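Workshop Tips: Teaching the Hand to Deal With Plastic Bags

If you run a teleoperated hand at home or in a shared workshop, sooner or later you will try to show it how to handle a plastic bag. I put this off until May. Then I spent most of that month on it, and these are the notes I wish I'd had taped to the bench.

Start with a bag you don't care about. Clear produce bags are cheap and hard to grip, so they make decent practice. Crumple it first. A bag lying flat gives a fingertip nothing to catch, and you will sit there in the glove, stroking a tabletop like a man petting a cat that left.

Work near the edge of the table. You want the bag close enough that the wrist can stay low and the fingers can come in at a shallow angle. Straight down looks heroic and mostly pokes.

Use two fingers and forget the rest. Melati Pelupessy, who has more patience than I do, keeps the other fingers folded for the whole demonstration and brings the thumb in last. I copied her and my usable takes went up. My pride went the other way.

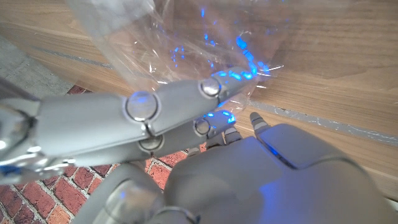

Upper finger on the crinkled edge, second finger just below it. Blue light from the palm seam optional.

Press, then drag. Put one fingertip on a crease and pull it toward the palm an inch or so before you try to pinch. The drag makes a fold, and the fold is what you pick up. Go slower than feels reasonable. Whatever you do in the glove gets learned, including the bit where you scratch your nose.

Mind the shine. Clear plastic throws back any light you point at it, and a hand with lights of its own will speckle the bag nicely. Turn the bench lamp away and leave the room light on.

Move the bag between takes. I recorded my first 16 with it in the same spot and ended up with a hand that was excellent at that spot. Shift it, flip it, ball it up again. By 90 takes mine would go after a bag anywhere on the near half of the table. The far half it still regards as abroad.

Keep the bad takes in their own folder. Kaede Ogura deletes hers on the spot, and we have agreed not to discuss it. Mine get a one-line note, usually "too fast" and occasionally something I have to clean up before sharing.

Stop when your wrist aches. Tired demonstrations are sloppy ones - and you will be the one sorting them out tomorrow.

Next up: twist ties. Send sympathy, or better yet, settings.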